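Moving Out of the Zarville Apartment

January 8, 2018
Filed under: Home, Money | 2 min read
Print this post | E-mail this post
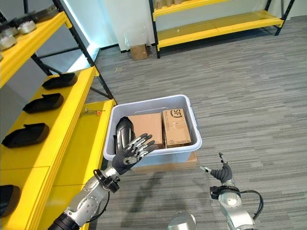
I gave notice on the Zarville apartment a month before I had found anywhere else to live. The rent was going up to 1,980 and I had decided I would not pay it. Octavio Henao told me this was the wrong order to do things in, and he was right, but it did make me look harder. I saw four places in nine days and took the last one, a second-floor unit on Ravn Street with a bad kitchen and good windows. Packing went slower than the search. I dislike cardboard boxes, which sag at the bottom and are no use afterward, so I went with plastic storage bins, the plain light gray kind that can sit on the carpet for weeks while you make up your mind about what goes in them. I am keeping all of them. They will hold winter clothes once I get the closet sorted.

The mover's first quote was 717. I asked what it would be if I took the books and kitchen things over myself, and it dropped to 485. That was four trips in Jytte Dalsgaard's station wagon, plus gas and a dinner for Jytte. I would do it the same way again, except for the books. Pack books in small loads. I knew this and still filled one so full that we had to unpack half of it on the stairs.

The deposit is still not settled. The landlord wants to keep 141 for a mark on the bathroom door that was there when I moved in. I have a copy of the check-in sheet and the mark is listed on it, second page, near the bottom. I sent that over last week and have not heard back. If you rent, keep that sheet - I nearly threw mine out with the old phone bills.

A few things I did not plan for. The new place has no light in the hall. The mail forwarding took longer than the post office said it would. My desk does not fit through the bedroom door with the legs on, so it is in the living room for now, and I may leave it there.

The lease runs through April of next year. Bergþóra Oddsson is coming by this weekend with a drill to help me put up shelves, and after that I will deal with the kitchen.

Tags: renting, moving, deposits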